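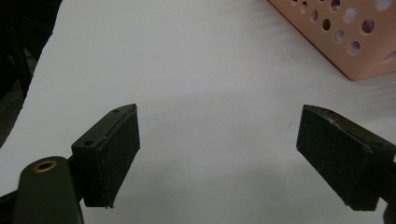
I finally watched the Nadar concert film over the weekend, after Bindu Krishnan had been asking me about it since before Christmas. It runs long and half of it is rehearsal, which I liked more than the stage parts. There's one number where Kumaresan Menon sings alone with no band, no backdrop, only a smooth, pale surface with a faint sheen and darkness off to the left, and I could have watched a whole hour of that.

Friday, January 13, 2023

I first heard Menon when he was still singing with Soneo. They played a club in Clorkby that held 200 people, and there were maybe 40 of us. He was 24 then and kept his eyes shut for most of the set. The voice hasn't changed much – a little lower, and he holds back more on the slow songs.

The film skips the Soneo years almost completely. I would have liked ten minutes on the breakup, or at least some of the old tapes. Bindu thinks he didn't want them in there.

His next record, Ginness, is due in February. I've heard the single twice and don't have an opinion yet. The drums are too loud.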